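Section 4: Getting Your First Spoof Story Out the Door

Okay, you've installed Rastura, you've picked a name for your fake newspaper (mine is the Takelville Trumpet, and yes, I'm still pleased with it), and now you want to publish something silly. I wrote this section after I messed up my own first post, so follow along and you should have a story live before your coffee's gone.

Before you start

You'll need an editor login and one joke. Just one! If you've only got a viewer login, go back to Section 2 and switch it over, then log out and in again. The menu doesn't refresh by itself.

Writing the story

1. Open the Desk tab and click New Story. Choose "News brief" for now. The "Investigation" template wants 1,000 words minimum and it will nag you the whole way.

2. Type your headline. The box turns orange at 15 words, but it still lets you save. I keep mine short and say it the way a very serious anchor would. "Local Man Completes Crossword, Demands Parade" works fine on its own.

3. Fill in the Lede box with your first sentence. This is where the headline gets explained with a totally straight face, so leave out the exclamation marks (I know, I know, look who's talking).

4. Add a quote. Click Insert Quote and pick a speaker type: Spokesperson, Neighbor, Expert or Mayor. Rastura drops in a made-up job title, and you can hit the dice button until you get one you like. I once got "Deputy Inspector of Puddles" and built the entire story around it.

Caution: The dice button replaces whatever's in the speaker field, including a title you typed yourself, and there's no undo. Copy it somewhere first.

5. Turn on the Satire label. It's under Story Options, about halfway down. It puts a small tag beside the headline and in the preview people see when your link gets shared. Please leave it on. My story about Takelville banning Tuesdays got passed around without it and the town office had a very long afternoon.

6. Choose a section. If you skip this one, the story lands in Pelupessy, the default category that came with the Trorna theme. You can rename it under Settings > Sections, but old links will break.

Note: Anything you use from real life, keep it to the ridiculous situation. Made-up people and made-up towns get all the best lines anyway.

7. Click Preview and read the whole thing out loud. I cut almost 20 words every time I do this, usually from the last paragraph, where I've explained the joke.

8. Hit Publish, or use Schedule if you want it to go out in the morning. Scheduled stories follow the time zone in your profile, so check that too. 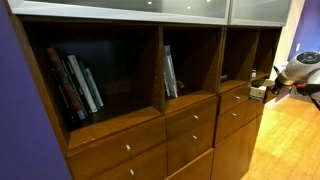 If your story doesn't show up

Wait a minute and reload the front page. Still missing? Open Desk > Drafts and look for a gray dot next to the headline, which means a required box is empty. With me it's always the section. Fill it in, click Publish again, and the dot goes green.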